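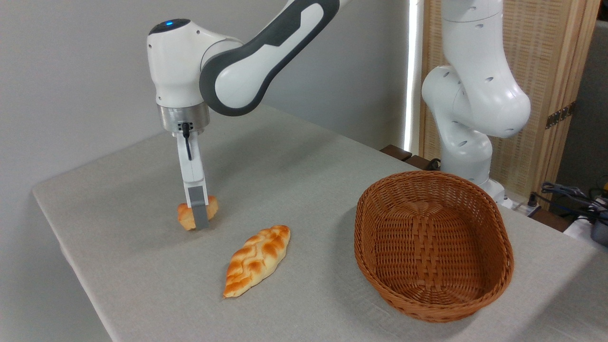 # Bread on the Table: What a Basket Does to a Loaf

Project report, Food Presentation and Service, second term

Group: Josefien Postma, Yannick Perrin, Hyun-seo Tak, Zixuan Shao

Supervisor: Karlijn Van den Broek

## 1. Where the question came from

Our group wanted to do soup. Another group already had soup, so we got bread.

The course asks each team to pick one thing that sits on a dining table and work out whether its presentation changes how people treat it. Yannick had spent a summer serving at Clakum, a lunch place in Drenstead, and he remembered that the bread basket came back full from some tables and stripped to crumbs from others. He put this down to the customers. Josefien thought it was the basket. They argued about it through an entire planning session, and by the end of it we had a research question:

*Do people take more bread when it is served in a basket than when it is laid straight on the tablecloth?*

A second question got added later by Hyun-seo, who wanted to know whether the shape of the bread mattered. People are shy about tearing into a braided loaf. A roll is already a portion, so there is no social risk in it.

## 2. Materials

We kept the table the same throughout. It was a rectangular one with a light gray-beige cloth, which we chose after trying a white cloth (showed every crumb) and a dark green one (made the bread look like it was in a casino). The gray-beige cloth is dull, and we mean that as praise. Golden crusts stand out against it and the crumbs mostly don't.

A folding screen with woven rattan panels stood at the back. It was Zixuan's idea and it improved the corner a great deal.

For bread we used two kinds:

- **Small rolls**, glazed, golden brown. We weighed the dough at 50 grams apiece.
- **A braided loaf**, tapered at both ends, from 200 grams of flour. It came out shiny on the ridges and pale down in the folds.

The basket is oval, reddish brown and synthetic rattan. We considered real willow until we saw what it cost. Synthetic also wipes clean, a quality we came to value after the first batch of egg wash had not set as firmly as Yannick said it had.

## 3. Baking

All the bread was ours. The recipe is an ordinary enriched dough with milk, butter and egg, and we baked at 200 degrees Celsius for both shapes, taking the rolls out earlier.

Braiding took practice. The first loaf looked like a shoelace and the second like a knot in a shoelace. Hyun-seo then watched her aunt do it over a video call and came back with two corrections: roll the strands thinner toward the ends, and stop pulling. Every loaf after that had proper points on it.

The glaze is one egg beaten with a spoonful of milk, brushed on twice. Brushing twice is what makes the ridges dark while the base stays cream. We would have liked a more even color, but our testers kept saying the two-tone braid looked "like a real bakery," so we left it alone and accepted the compliment.

## 4. Method

We set the table four ways:

| Setting | Bread | Where it was placed |
|---|---|---|
| A | Rolls | In the basket |
| B | Rolls | On the cloth |
| C | Braided loaf | In the basket |
| D | Braided loaf | On the cloth, basket empty beside it |

Setting D began as a mistake. Josefien had put the loaf down diagonally at the front of the table while she looked for somewhere to leave the basket, and the first guests walked in before she was finished. They had opinions about it, so we kept it.

Guests were students from our own building, invited for a free snack at four in the afternoon. They were told it was a tasting. Each one sat down, had a small dish of butter in reach, and filled in a card afterward with three questions on taste and one on how welcome they had felt to take more. Only the last question interested us. Over the whole project we collected 205 cards, including one that only says "more butter."

## 5. What we found

**Rolls do better in the basket.** On the cloth, guests took one and stopped. Several wrote that they weren't sure whether the others were for someone else. In the basket the same rolls were plainly for everybody, and second helpings were common.

**The loaf does better on the cloth.** We had expected the opposite. In the basket the braid was treated as decoration, and one guest asked Zixuan if it was varnished. Lying on the cloth it got torn apart quickly, usually from the narrow end.

**The empty basket confused people, but in a useful way.** With setting D, guests kept looking from the basket to the loaf as if one of them had been left out of a meeting. Some asked whether they should put the bread in it. One did so without asking. The cards from this setting have the longest comments of all, and Yannick wants it noted that he called it "interactive" before anyone else did.

**Angle matters a little.** A loaf set diagonally was started sooner than one set parallel to the table edge. We tried this on only two afternoons and wouldn't swear to it.

## 6. Problems

The bread was not identical from one batch to the next, and neither were we. Later batches were better, so part of the improvement on the cards belongs to Hyun-seo's aunt.

Guests also talked to each other. By the third week there was a rumor that you were being graded on your manners, and for one afternoon everyone ate with terrible restraint. We threw that afternoon's cards out.

Karlijn pointed out at our midterm review that a hungry student at four o'clock is not a neutral judge of bread. We agree, and have no plan for finding the other kind.

## 7. If we did it again

- Use a second basket in a paler color, to see whether the reddish brown is doing some of the work.
- Add a bread knife to setting C. Half of the shyness may come from having to use your hands.
- Bake the rolls and the loaf on separate days. Sharing one oven led to words.
- Settle the butter question in advance — salted or unsalted took up more of our meeting notes than the method did.

Yannick has sent the results to his old manager at Clakum, who replied that they'd be sticking with baskets.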